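**Ticket:** Yaw jumps in board pose, wrist camera, Celano cell
**Opened:** 22/08/2023
**Component:** Otine (pose estimation), Prinard (arm controller)
**Severity:** 2
**Status:** Fix merged, one item left open

### Reported behaviour

Otine returns a stable pose for the round boards from the fixed camera. When the arm moves in and the estimate is handed over to the wrist camera, the yaw value sometimes jumps by a large step. Position is good throughout. Prinard receives the new target, sees that the wrist rotation exceeds the permitted step and drops the plan with `TARGET_DISCONTINUOUS`. The arm holds its position until the supervisor times out.

The fault is intermittent. It happens on the left arm with boards. The right arm has not logged it, but the right arm does not run the board model either, so that means little.

### Environment

- Otine release branch, wrist and fixed cameras both enabled
- Prinard controller, streaming mode, default limits
- Cosgrove planner, unmodified
- Hand-eye calibration redone on both arms before the first run below

### Log

**Entry 1.** First suspicion was the hand-eye calibration. If the transform is wrong, the error should follow the arm and show up for any part. I ran the same hand-over with the blue-coil actuators, which have a clear long axis and a lead on one end, so yaw is easy to check by eye against the overlay.
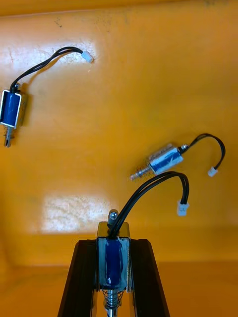
No jumps on the actuator model. Yaw from the wrist camera and yaw from the fixed camera agreed within the tolerance set in `handover.yaml`. Tried again with the wrist at several heights and with the part already in the fingers. The leads confuse the mask a little – the segmenter takes in the wire as part of the body on some frames – but the axis fit ignores thin regions and the result holds. Calibration ruled out.

**Entry 2.** Next suspicion was timestamps. The wrist image is stamped on arrival and the joint state is stamped at source, so a late image would be paired with a newer arm pose. I replayed a recorded approach with an artificial delay added to the image topic. The result was a smooth offset that grew with arm speed, in position as well as yaw. That does not match the report, where position is good and the yaw moves in one step. Timestamps ruled out as the cause, though stamping on arrival is still wrong and has its own ticket.

**Entry 3.** Ran the board hand-over with full logging on. Tray in the middle of the table, parts in the four bins, left arm sent to the board bin.

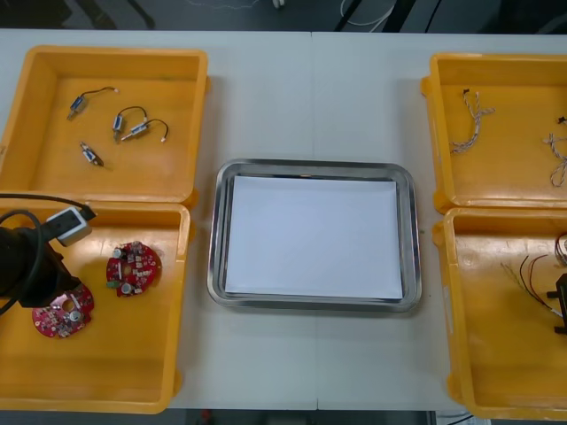 *Celano, fixed camera. Left gripper over the board bin, paper in the tray.*

The log has the fault on several approaches. On each one the sequence is the same:

```
otine.track source=fixed model=board state=LOCKED
otine.handover begin
otine.track source=wrist model=board state=INIT
otine.match candidates>1 prior=none
otine.track source=wrist model=board state=LOCKED
prinard.target rejected: TARGET_DISCONTINUOUS
```

`prior=none` should not be there. The fixed camera's last pose ought to be passed in as the prior for the first wrist match. Without it, the matcher starts from nothing and picks the best score over the full circle.

**Entry 4.** Checked why the matcher has more than one candidate. The outline of the board is close to round and the centre hole gives no direction. Yaw has to come from the parts mounted on it: the green terminal block, the label strip, the capacitors and the white connectors. Glare on the bin floor also puts false edges near the outline, which pulls the notch fit about.
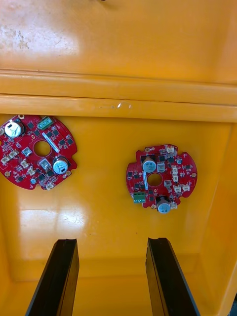 *Left wrist camera, board bin. The terminal blocks on the two boards point different ways.*

There is a second effect. With both boards in view, the tracker can lock on to the neighbour at `INIT`. The association step then corrects the position using the fixed-camera centroid but keeps the yaw from the first lock. So position is right and yaw belongs to the other board. That accounts for the reported symptom exactly, and for why single-board tests in simulation never showed it.

**Entry 5.** Traced the missing prior. The hand-over code looks up the prior by track ID. The ID is issued per camera, and the wrist tracker starts its own count, so the lookup only succeeds when the two counts happen to match. On a freshly started system they usually do. After a few picks they drift apart. Restarting Otine between tests, as I had been doing, was hiding the fault.

**Entry 6.** Patch:

1. Priors are now keyed on the object ID from the Cosgrove request, and the per-camera ID is kept for debug output only.
2. If the association step changes the position of a track, yaw is discarded and matched again from the prior.
3. A wrist track with `prior=none` can no longer reach `LOCKED` for any model marked `near_symmetric`.

Replayed almost 2,000 recorded wrist frames against the patched build. No yaw steps above the limit. The unpatched build fails on the same recording, so the replay is a valid regression test and has been added to the nightly job. The nightly version is cut to 1,000 frames to keep the run time down.

### Workaround for sites on the old build

Set `handover.enabled: false` for the board model. Otine then stays on the fixed camera for the whole approach. Accuracy is lower near the bin walls, and the fingers hide the target late in the move, so reduce the approach speed. Do not raise the step limit in Prinard. It will stop the error message and the wrist will turn to the wrong yaw.

### Open

- Glare handling in the notch fit. The patch does not touch it. A mask for saturated pixels is planned for the October release.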